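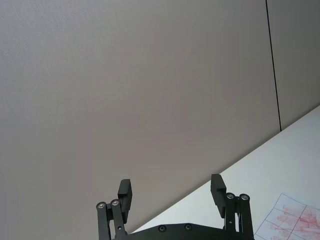

*Wrist cam, jaws at full open, home pose.*

**nmorelli**

Parallel gripper on the shop arm, parallelogram links, two bearings at the top of each finger. Camera is mounted behind the base plate. The job is picking flat-sided blocks off a white table and setting them down on a gridded sheet.

Problem: commanded opening and real opening drift apart over a session. After 187 cycles the jaws stop short of full open by a visible amount. Re-homing clears it. Servo is the Doltovine unit, supply is the 13 V rail, no load in the fingers. Firmware is the stock Vastley build.

Log is 1,260 lines. I can post it if anyone wants it.

**tarkbridge_al**

Check the horn screw first. Mine backed out on the same linkage and it looked exactly like encoder drift. Threadlock, reassemble, run it again.

**nmorelli**

Did that last night. Horn screw was tight. Marked it with paint pen and the mark hasn't moved.

**akotian**

Then it's the links. A parallelogram finger with play in the upper joints will give you a different pad position depending on which way you approached it. Always come to the open position from the closed side and see if the number holds.

**nmorelli**

It does always come from the closed side. The cycle is close, open, wait, close.

**jiang_bench**

Disagree with akotian. Joint play gives you scatter. It doesn't give you a value that walks one way for 187 cycles and then resets when you home. Something is accumulating. I'd look at how the firmware handles the step remainder when you command in millimeters.

**akotian**

Play can walk if a bearing is creeping in its bore. Seen it on printed links. Homing drives the finger into the hard stop and pushes the bearing back where it started, so it "resets."

**jiang_bench**

Possible. Still cheaper to rule out the math before pulling the fingers. Send it raw counts for one session and compare.

**nmorelli**

Raw counts next, then. One more still with the jaws open:
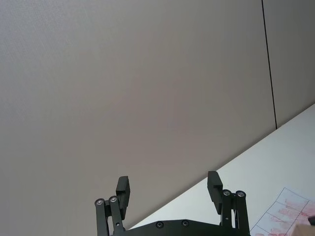
I want to use the camera to measure the opening, so I don't have to stop and put calipers on it. The plan is to threshold the pads, find the inner faces and take the distance between them in pixels. Lighting is the weak point. The pads are matte black and separate well from the gray wall, but the seam between the wall panels is also dark, so a plain threshold picks that up too. I'm masking everything right of the right-hand bearings for now. The two screws in the base plate would work as a fixed reference, if I can get the detector to hold on to them against the black.

**akotian**

Use the bearings for the moving points. They're bright rings with dark centers, so a circle fit should be steadier than an edge on a black block. You also get the link angle that way, and if the pad moves while the link angle stays put, you've found the creep.

**tarkbridge_al**

Bright metal will blow out when the exposure hunts. Lock exposure and white balance before you trust any of it.

**nmorelli**

Exposure was on auto. Locked now. Repeated the same pose 70 times and the bearing centers hold to under a pixel. The screws are worse.

**jiang_bench**

Good enough to see drift. Did you run raw counts?

**nmorelli**

First session done. Drift is smaller in raw counts but still there, so you may both be partly right. Pulling the left finger tonight to check the bores. Does anyone have a press-fit tolerance that works for nylon links?

**akotian**

Depends on the bearing. Post the outside diameter and the bore as measured, both fingers.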